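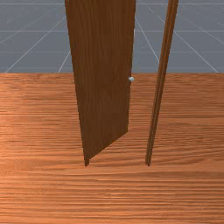
Unit 5 notes: learning to open a door from three cameras
Last updated: July

Read these before the lab, and bring the two Quaye log sheets you were given last time. Cayetano Esteban will run the morning half and Hooman Esfahani the afternoon half. They disagree about reward shaping and you are allowed to enjoy it.

1. The problem

Opening a door is a skill most of us mastered before we could spell it. For an arm it breaks into two jobs. First, get the hand to the knob. Second, move the hand along the arc the knob wants to follow, which is set by the hinge and is not open to discussion. A policy that is good at the first job and bad at the second will hold on and pull in a straight line until the simulator complains.

The task we use is called Skerell. The door angle is the only thing we score. A run counts as a success if the door passes 69 degrees before time is up. Please don't ask why 69. It was in the config file when we inherited it, and every baseline since has been measured against it.
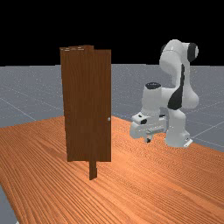
Figure 1. Skerell in simulation: the arm, the door and its knob, with the gripper clear of the door.

2. What the policy sees

The method, Nedik, is plain behavior cloning with one twist. Each camera gets its own small encoder, and during training we drop whole views at random, so the policy can't lean on a favorite. The training set is 2,573 demonstrations, all produced by a scripted planner that knows where the hinge is. The policy is never told. You may feel this is unfair to the policy, and Hooman would agree with you.

The views are not equally useful at every moment. A fixed view of the doorway tells you a lot about door angle and nothing about the hand if the hand is out of the shot. A view carried near the gripper is excellent for the last bit of the reach and close to worthless before that.

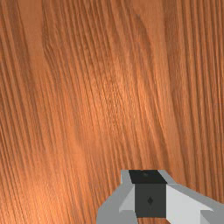 A network given that kind of input early in a run will still find something to believe in. In our first version it believed in wood grain. It had matched certain streaks to certain arm positions, and it did very well until Cayetano swapped the table texture, at which point it reached with great confidence for thin air. We had already booked the room for the talk.

View dropping fixed most of this. Randomizing the texture fixed more. Do both, and change them one at a time if you want to know which one helped you.

3. What to take from the result

Nedik beats the single-view baseline (Emedley) on Skerell, and the gap grows when the door starts closer to shut. It does not beat the scripted planner, which remains the smartest thing in the building. We ran 15 seeds. The spread between seeds was wide enough that our best one, shown alone, would have made a lovely and dishonest paper.

Known weak spot: if the first grasp slips, the policy tends to repeat the same grasp. The planner never slipped, so there was nothing in the data to learn recovery from.

4. For the lab

a. Train Nedik with view dropping off. Plot door angle against time for every seed, including the embarrassing ones.
b. Turn it on and plot again, same axes. Same axes means the same axes.
c. Swap the table texture at test time and report success for both versions.
d. In one paragraph, say how you would get slipped grasps into the training set without writing a worse planner on purpose.

Plots go in the shared folder by 2 p.m. Part (d) can be handwritten if your handwriting is legible to someone other than you.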